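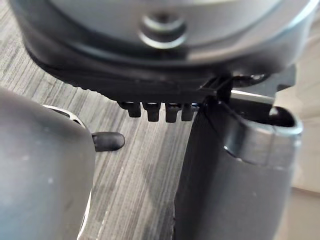 The gripper over a wood-grain surface at Sandeck, with its two gray fingers either side of the gap.

I got to Sandeck on July 6, 2019, with a bag of doughnuts and a list of questions, and Chrysanthi Tzavaras took the doughnuts and ignored the list. She writes the safety rules for the robot benches here, all 36 pages of them, and she wanted to start with fingers.

"Everybody asks me about the arm," she told me. "The arm is big, so people respect it. I want them looking at the last few inches, where your own hand wants to go."

Her first rule is that you never reach between the fingers while the power is on, even if the thing has been sitting still since breakfast. I asked if people really stick to that. She laughed (she laughs a lot, it's a great laugh!) and said they do now.

"When I came over from Kinddale, the rule was 'use caution near the gripper.' What does that mean? I'm cautious, you're cautious, we've both got a thumb in there. So I crossed it out and wrote down who does what. One person has the stop button. That person doesn't hold anything else, and that includes coffee."

I may have put my coffee down at that point.

We got onto inspections next, which I expected to be dull, and I ended up filling four pages of my notebook. The fingers get checked every 850 cycles. It used to be 980, until she went through the old logs from the Ulska line and decided she didn't like what she saw in the last stretch before each check.

"You look for rubber coming away, you look for play in the joints, and you write it down even if it's fine. Especially if it's fine! A blank line tells me you were at lunch."

Does she ever get pushback? Oh, sure. One manager sent her an email with 57 comments on a single draft. She answered every one of them, and she says nine were good and went straight in.

I also wanted to know about new hires, because I'd be terrified. They spend their first two weeks on the slow setting, she said, and they have to call out each move before they start it. It feels silly for a day or so. She still does it herself, under her breath, when she's running a Grgić test alone with someone on the button behind her.

"Well, not alone, then," I said.

"No," she said. "That's rule two."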